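Can candidates redo a recorded answer in Skusterico?

Ruwan Jayawardena
Hello all, I'm hiring for 2 posts and one lovely applicant froze halfway through her second reply. Can I let her have another go - or is it gone for good?

Apinya Suksawat
Oh, bless her! Open her invitation, choose Reset reply and she'll get a fresh link, good for 5 days. The old clip stays on file until you delete it.
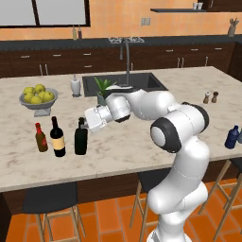 Endale
Think it depends on your plan, ask support.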